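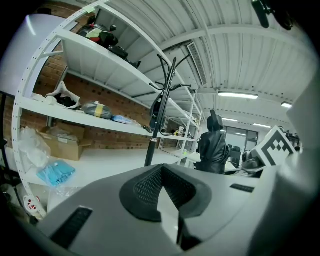 Label both ends of every cable before you do anything else, writes Lambrechts, and I wish I'd read that back in September. Our student project (we call it Cedar) is teaching a robot to put things away on shelves, and we record the lessons ourselves with hand-held grippers. I went a whole afternoon with the left and right cables swapped. So yes – label both ends! I use freezer tape and a laundry marker, and it peels off clean.

Now for my own tips, collected over 37 practice sessions in the club workshop.

Keep the marker cubes clean. A dry microfiber cloth is all I use. Kitchen spray leaves streaks, and I once rubbed a gray smear right across a black square and had to print a new one.

Run your cables down the outside of your arm and hold them at the elbow with a soft hair tie. Zip ties pinch, and then you have to hunt for the snips.

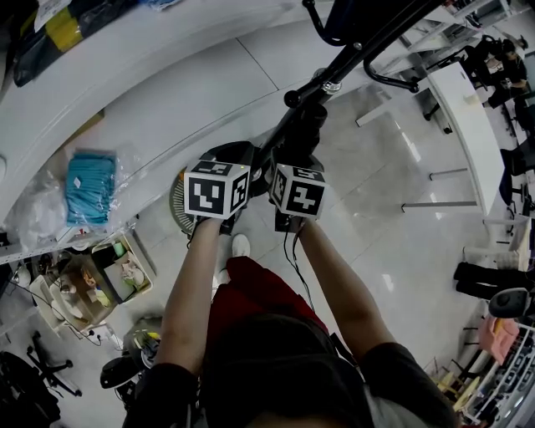

Wear short sleeves if you can stand the cold, or push the long ones up past the elbow. Cuffs catch on everything. I also like flat shoes with some grip, especially when I'm going back and forth between the shelves and the table for an hour.

For practice objects, go soft first. Packs of fabric in clear plastic are great – they're light and you can drop them 300 times. Save the mugs for later (we lost 6 at the Urkico meet, all mine).

Small parts live in a clear tub with a lid. Mine is from the Jurarico store and it's been stepped on plenty. 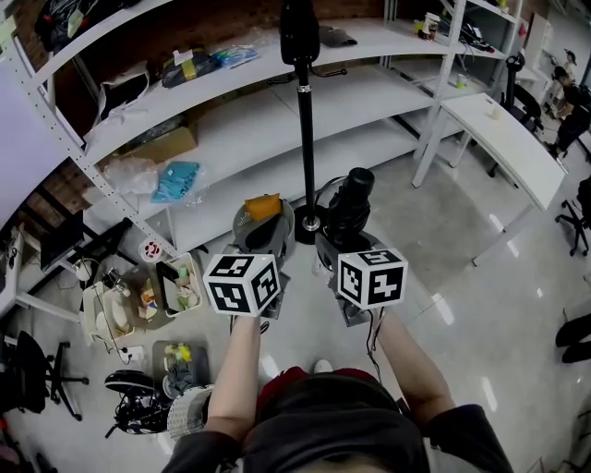
Two grippers, one pole stand, and the shelves behind.

Last one: put the power strip where you can reach the switch without crawling, and coil the spare cord loosely. I do mine over-under, same as a garden hose. If you've got a better way to store the grippers between sessions, leave it in the comments, I'm still using a bath towel and a drawer.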